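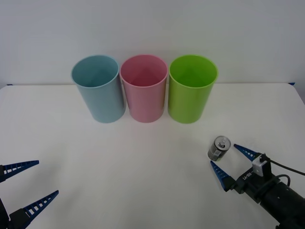 Minutes of the September meeting

Monti Cooking School > Staff > Meetings > Minutes

September
Minutes written by Jirayu Thongsuk

Present: Annatjie Shezi (chair), Keith Hollis, Tegan Henare, Jirayu Thongsuk (minutes)
By telephone, for item 3 only: Hamish Ellery
The meeting was opened at 4.10 pm.

1. Minutes of the previous meeting

The minutes were read and accepted with one correction. Under the item on knives it was written that Keith will sharpen the knives. Keith wishes it to be recorded that he offered to take the knives to the sharpener, and this is different. The correction was made.

2. Evening classes

Tegan reported on the evening programme. The pasta class and the dumpling class are both full. The class on pickles and preserves has places left, and Tegan thinks the name "Preserving Basics" is a little dry. Several other names were suggested but we did not agree on one. Tegan will choose and inform the office before the new programme is printed.

There was a long discussion about the length of the classes. At present each evening class is 90 minutes. The bread class does not fit into this time, because the dough needs its second rise, and Keith has been bringing dough which he prepared at home in the afternoon. The students like to see the finished loaf but some of them have written on the feedback form that they would prefer to bake their own. Annatjie asked if the bread class could be moved to the morning, when the kitchen is free until lunch. Keith can do mornings from next term. It was agreed to try this for one term and then to ask the students again.

Tegan also asked that teachers write the list of ingredients on the board before the class starts. In the dumpling class one student has a sesame allergy and only learned during the tasting that there was sesame oil in the dipping sauce. She had not eaten it. All teachers will now read the allergy sheet aloud at the start. Annatjie will put a fresh copy on the inside of the pantry door.

3. The school cookbook

Hamish joined by telephone at this point.

The cookbook will keep the title Sketa, as decided earlier. Hamish has now received all the recipes except the two from Keith (lamb shoulder with quinces, and the soup). When these arrive the book will have 39 recipes. Keith said he cooks the soup without measuring and it is difficult for him to write it. Tegan offered to stand next to him with the scales while he cooks, and this was accepted with thanks.

Hamish explained the state of the editing. The main trouble is that every teacher measures differently. Some write cups, some write grams, and Annatjie has written "one tin", and tins are of many sizes. Hamish asked for one rule for the whole book. After discussion it was agreed:

- grams and millilitres everywhere, for dry and for wet
- tablespoons are Australian tablespoons, 20 ml, and this must be explained on the first page
- oven temperatures in Celsius, fan-forced, with the ordinary temperature in brackets
- tins to be given by weight

Annatjie was not fully in favour of removing cups, as many of our students have only cups at home. She asked for a conversion table in the back of the book. Hamish will make one.

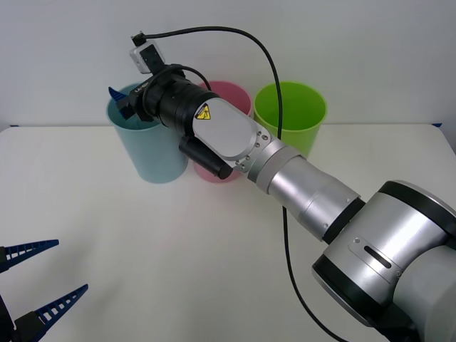 Robot arm and plastic cups on a white tabletop.

Printing. Hamish has a quote from Steltero for 1000 copies with a soft cover. He also asked them about a hard cover, but the price was too high for us. Keith asked if the book will stay open on the bench by itself, as this is the first thing he looks for in a cookbook. Hamish does not know and will ask Steltero for a sample with sewn pages. No decision about printing until we have held the sample in our hands.

The order of chapters was discussed shortly. Tegan would like the chapters to follow the seasons. Hamish prefers starters, mains, sweets, because the index is then simpler. Annatjie proposed to leave this to Hamish, and it was agreed, with Tegan noting that she still thinks seasons are nicer.

Hamish left the telephone at 4.55 pm.

4. Kitchen and equipment

The hinge of the small oven is loose again. Students must be told to hold the door with one hand until it is repaired. Jirayu has telephoned the repair man and is waiting to hear a time.

The large stand mixer from Bavska has a new bowl. The old bowl may still be used for salads but please do not put it on the mixer, it does not lock.

Keith asked for a second pasta roller. Annatjie found one for $74 and the purchase was approved. It should be here before the next pasta class.

Tea towels: there are never enough of them on the second evening in a row. Teachers are asked to put the used ones in the machine before going home, and not in a heap near the sink.

5. Other business

Tegan has been asked by the library to give a cooking talk in the school holidays, for children with a parent. She would like to make flat breads in a pan, as the library has no oven. Annatjie supports this. Tegan may borrow the two electric pans and must sign them out in the book.

Jirayu reminded everyone to label food in the cool room with name and day. One container of stock was thrown away and Keith would have liked to keep it.

To do

Annatjie: allergy sheet on pantry door, order pasta roller
Keith: two recipes to Hamish, plan for morning bread class
Tegan: new name for the preserving class, soup weighing with Keith
Hamish: conversion table, sewn sample from Steltero
Jirayu: oven hinge

The meeting was closed at 5.25 pm. The next meeting will be at the same hour, in the front room.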